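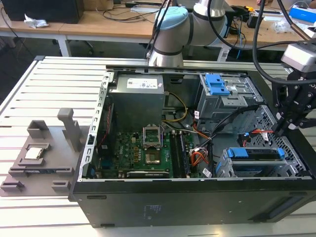 Stirlow asked whether the board has to come out before the socket is checked. It does not. With the case on its side and the panel off, the socket can be inspected from directly overhead, and the board screws can stay where they are until the leads are off.

Desktop towers are stripped down at the Illport bench. The Nuttall batch was 115 machines, all sorted by board type before opening. Notes are kept short; the full parts sheet is held under job 796.

Order of work used for the batch:
Mains lead out, power button held in, side panel off.
Drive leads, then drives.
Power leads to the board.
Memory, then cards.
Board screws last.

Leads are unplugged by the connector body, never by the wires. The main board connector has a clip on one side that must be pressed fully home before pulling. Power supplies are removed whole and go to the Grorar shelf unopened.

Bare sockets of this pattern get a plastic cover before the board is moved. Bent contacts are logged on the parts sheet and the board is set aside for spares.

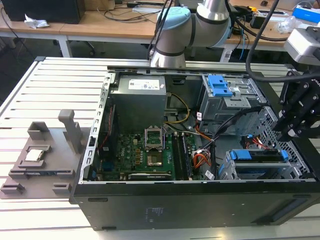 Dell tower, side panel off. Socket bracket open, blue drive fittings still in place.

Blue plastic parts in the drive area are kept with the case. Replacements are slow to find and the rails from one model do not always fit the next. Screws are bagged by case, with the job number on the bag.

Posted Dec 7, 2021

Comments

benchrat: What do you do with the thermal paste on the chips? I use alcohol wipes, but they leave fluff behind.

Illport bench: Lint-free cloth and alcohol, 2 passes.

tinlid: Pull the coin cell before storage. I had one leak on a shelved board and it took the tracks with it.

oldsocket: Are the bare cases for sale? I could use a couple of the bigger ones.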